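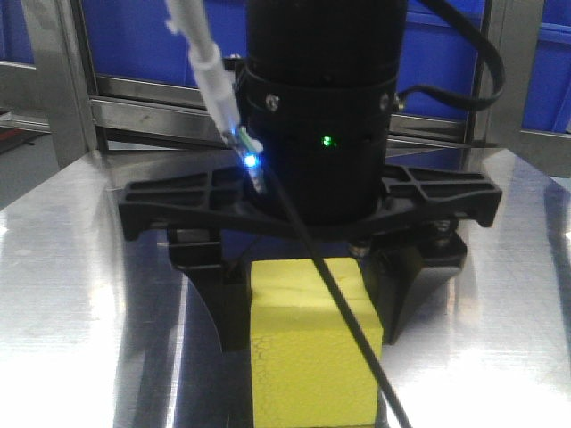

Figure 6.1 Stainless steel table surface with equipment above.

Chapter 6
Hard Surfaces: Choice, Finish and Cleaning

6.1 Scope of the chapter

This chapter deals with the surfaces found in food rooms, laboratories and light workshops: worktops, floors and the lower part of walls. Chapter 5 treated soils and the agents used to remove them. The two should be read together, as a surface cannot be judged apart from the soil it will carry.

After working through the chapter the reader should be able to name the main surface finishes, explain how roughness affects the holding of soil, and draw up a cleaning schedule for a small room.

6.2 Terms

A surface is called hard if it does not take up water to any useful depth. Stainless steel, glazed tile and cured resin are hard in this sense. Bare concrete and untreated timber are not, although both are hard to the touch.

Finish means the state of the outermost layer as left by rolling, grinding, polishing or coating. Two sheets of the same steel may have different finishes and will then clean at different rates. Brushed finishes have a direction, known as the grain, and wiping should follow it. A bright finish has little or no visible grain but shows scratches sooner.

Roughness is given as an average height in micrometres. It is measured along a short line, so several readings are needed for one worktop — a single reading says little about wear near the edges.

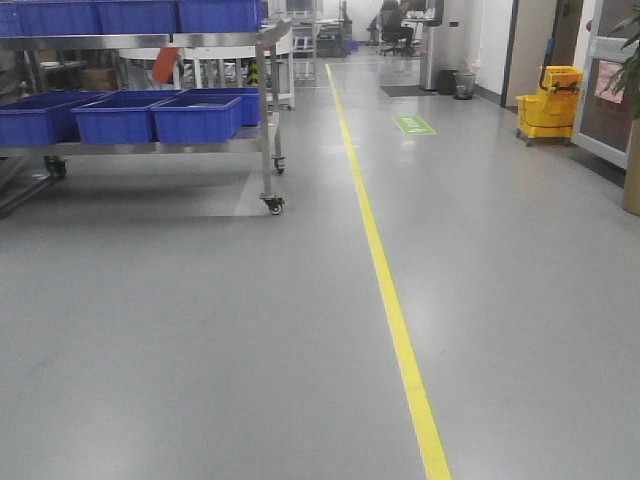
Floors differ from worktops in three respects. They carry wheeled loads, they receive grit from outside the room, and they are cleaned with more water. A resin floor laid in one piece has no joints to hold dirt, but it depends on the slab beneath. If the slab is damp when the resin is laid, the bond may fail and blisters may form. Painted lines should be sealed under a clear coat where traffic is heavy, and checked for lifting at the ends.

6.3 The Clarkatdale survey

Several tables in this chapter draw on the Clarkatdale survey, which covered 172 rooms and took 1,578 swabs. Of these, 401 came from floors. Rooms were sampled before the start of work and again at the end of the shift. The method follows Ásgeirsdóttir, with one change: the swabbed area was halved on narrow ledges, and the results were scaled to match.

The survey did not record the age of the surfaces. This limits its use in section 6.5, where wear is discussed, and the Ekuvik trial is used there instead.

6.4 Roughness and the holding of soil

Consider a flat sheet carrying a thin film of grease. Where the scratches are shallow compared with the film, a cloth reaches the whole of the soil. Where they are deeper, part of the grease lies below the reach of the cloth and must be loosened by detergent.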